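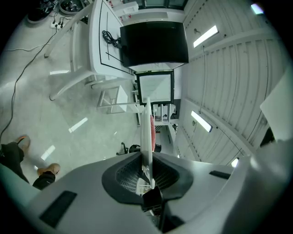
When the company moved my job, they did not move it far. Before, I stood at line 4 in the Vonbridge plant and put door hinges into trays. Now I stand in a room above the same line, and I put door hinges into trays with a gripper in my hand, so that the machines downstairs can learn how I do it.

The supervisor from Ukura explained it on the first morning. "Do it as you always do," she said. "Only slower."

I had never thought about how I always did it. My hand knew a small turn at the end, a kind of half push, and I could not find it while the tool was closed around the handle. I dropped the first hinge, and the second. The supervisor wrote nothing down. She was polite.

By October I was good again. The counter on the wall said 1895 in the morning and 2932 when we stopped for lunch, all of us together. I was proud of this number, and I was ashamed that I was proud.

My old place at the line belonged to an arm now. I passed it each day on the way to the stairs. For some weeks it put the hinges down flat and stupid, like a child who sets a table. Then one afternoon I stopped with my coat over my arm, because it made the small turn. The half push also. It did it 42 times while I stood there, and every time it was mine.

My father worked in the mill at Tanui, and he had a way to tie a sack that he showed only to me. I still tie everything so – shoes, garbage bags, the rope on the boat. I wanted to telephone him that evening, but he does not hear well anymore, and I did not know how to begin.

The next day the supervisor asked if I would go to the new plant in Ukach, where they pack glass. It was the same pay, with a room included.

"I never packed glass," I said.

"They will teach you first," she said. "There are two women who have done it for a long time."

I asked her if the two women would stay after that. She looked at her papers – she was a decent person – and said she would find out. I went back to my table and picked up the tool.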